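# Folding Without a Table: Project Report

Kwame Wumbei, Practical Studies in Shared Housing, January submission

## 1. Why I picked this

The assignment was to find a household task that goes wrong in small spaces and write up a better way of doing it. Most of my section picked dishes. I picked folding laundry, mainly because I live at Rallau, where the rooms have a bed, a desk and a strip of floor you can cross in two steps. The desk is covered in coursework and the bed is where laundry goes to be slept on.

What Rallau does have is a ground-floor lounge with a row of connected waiting-room seats. They are dark, padded, slightly shiny and about as welcoming as a dentist's. People rarely sit in them for pleasure, which made them ideal for my purposes.

My question was simple: can you do a decent job of folding everyday clothes on a chair?

## 2. Method

I worked through ordinary items of the kind everybody owns: T-shirts, a sweatshirt or two, trousers. Each one got folded on the seats while facing them, with the backrests on the far side. I tried kneeling and I tried sitting on the floor. Standing and bending over was also tried, once, and my back has asked me not to describe it.

I graded each fold on whether it held its shape when carried upstairs. This is a harsher test than it sounds. Zudstead, the other residence hall on our block, has an elevator. We have stairs and a fire door that closes on your elbow.

## 3. Results: tops

Tops were the good news. A seat cushion turns out a decent square if you treat the cushion itself as the template. Lay the shirt face down, bring the sides in until they match the width of the seat, then fold up from the hem. 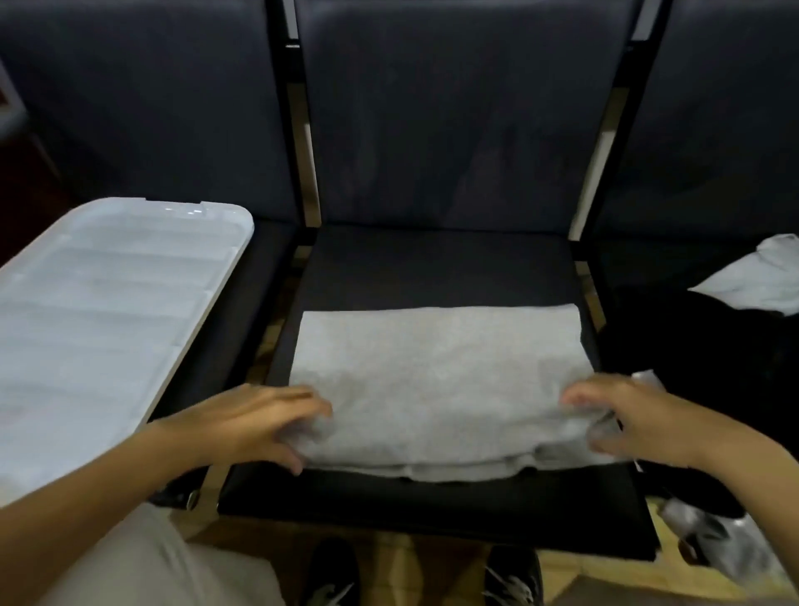

The first two or three were lumpy. After that I learned to press each layer flat with the whole hand before making the next fold, and to stop chasing small wrinkles around with one finger. Padding is softer than a table, so a crease needs more pressure than you'd expect. The covering is smooth, and thin shirts slide on it. Heavier fabric stays put.

I also recommend deciding in advance where finished items will go. I had not decided. By the fourth shirt I was holding two folded ones under my chin.

## 4. Results: black clothes

Dark clothing was where my grade average went to die. Black fabric on a navy-black seat, on a January evening, is mostly a matter of faith. I could feel that I had a garment. Which end of it I had was another question.

What worked was looking for the label first. It is small and pale and on the inside, and once you find it you know which opening you're holding and which side is the back. Everything else follows from there.
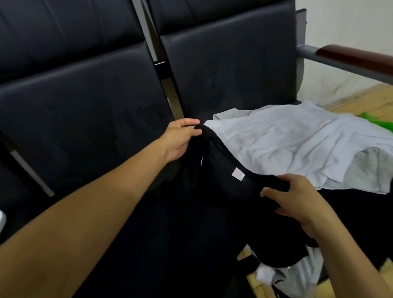 *Figure 2. Black garment with its label showing, held over the seats; grey T-shirt spread out alongside.*

My other finding in this section is that two adjoining seats are not the same as one wide seat. The gap catches things. Anything laid across both will sag into the join, and a fold made over a sag comes out crooked. I now use one seat for the item I'm folding and the next for the item that's waiting.

## 5. Results: trousers

Trousers are longer than a chair is deep. I could have worked this out at my desk, but then there would be no fieldwork.

My first approach was to lay the whole pair down and fold from the bottom up. The legs slid off the front and took the rest with them. The second was to start at the top: hold the waistband open at both sides, find the center back, bring the two sides together and let the legs hang over the front until they're needed.

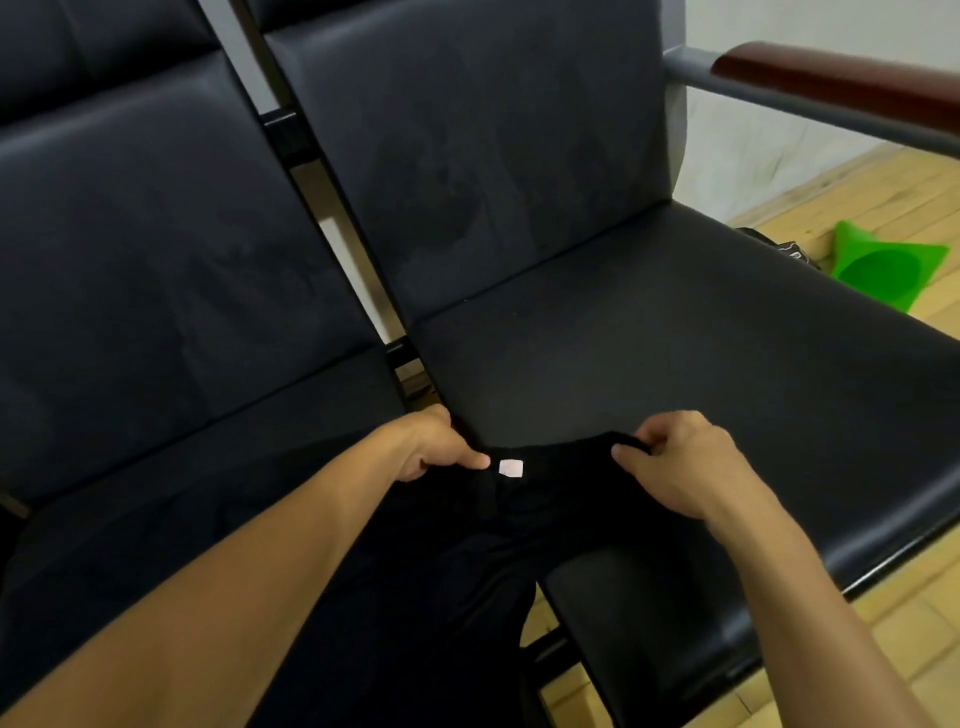 Gravity does part of the job this way. Hanging legs straighten themselves out, and a quick shake deals with most of what's left. Then you match one leg to the other, lift the pair from the hems and fold in half, then in half again. It makes a thick bundle, but it survived the stairs.

## 6. Limits

I only tested one kind of chair and one kind of person. I didn't try fitted sheets. I considered it on a Thursday, went down to the lounge, looked at the seats, and went back up.

## 7. What I would change

A flat board across one seat would fix the softness problem, and a brighter lamp would help with anything black. I'd also bring a basket next time. My chin is not rated for knitwear.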